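New house rules for people who collect robot training data at home

February 27, 2019

I've been waiting for somebody to write this stuff down, and now somebody has. Vitia, the outfit that pays people to do their ordinary chores with a pair of hand-held grippers so robots can learn from the footage, put out its first code of practice this week. It's 13 pages long, it's free, and I read the whole thing over lunch (soup, if you're wondering, which got cold).

Quick background for anyone who missed my November column. Vitia has 261 collectors signed up right now, most of them working in their own kitchens and laundry rooms. Up to this point the instructions were a welcome email and a phone number. People made up their own habits, and some of those habits were pretty bad! One collector told me she'd been recording with her mail spread out on the counter for weeks before it crossed her mind that her address was in every clip.

So what's in it? The longest chapter is on privacy. Mail, pill bottles, school papers and family photos get put away before you start. Anyone else in the home has to agree in writing, and kids stay out of the room, period. You can also pull any session within 38 days, no questions asked, and you still get paid for it. I love that last part.

Then there's a chapter on trash, and I'll admit I laughed when I saw it in the table of contents. It's a good chapter, though. Clearing up is one of the most requested chores, and garbage is where the odd hazards are. No broken glass, no needles, no batteries, nothing that's been near raw meat. Metal lids are allowed, but you don't reach in after one with your bare hand if it lands wrong. You stop the recording and get a glove.

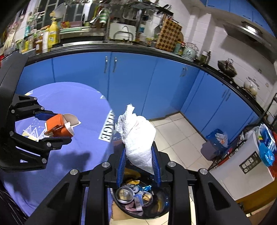
Trash duty in a home kitchen, with a gripper in each hand.

The piece I keep going back to is a short rule about mess. Collectors are told not to tidy the counters just to look good. Leave the sauce bottles and the dish rack where they live, it says, and take away only what's private or risky. I called Benedikt Hauser, who edited the code, and asked him why that needed a rule. "People clean for company," he told me. "We'd get these beautiful bare kitchens, and then the robot meets a real one and has no idea what to do." Fair enough. I clean for company too.

There are limits on hours as well. You get a break after every half hour of gripping, and wrist pain has to be reported the same day. I would have liked a hard daily cap, and there isn't one. Hauser says that's being argued over for the second version.

The code is voluntary for other companies. Zaidi says it will adopt the privacy chapter as is. Trumier is "reviewing" it, and you can make of that what you like. Vitia's own collectors have to sign by the end of next month, and they'll get a printed copy in the mail. The print run is 3,000, so there should be plenty left over if you want to ask for one. The Mornthorpe library has a copy at the front desk, too.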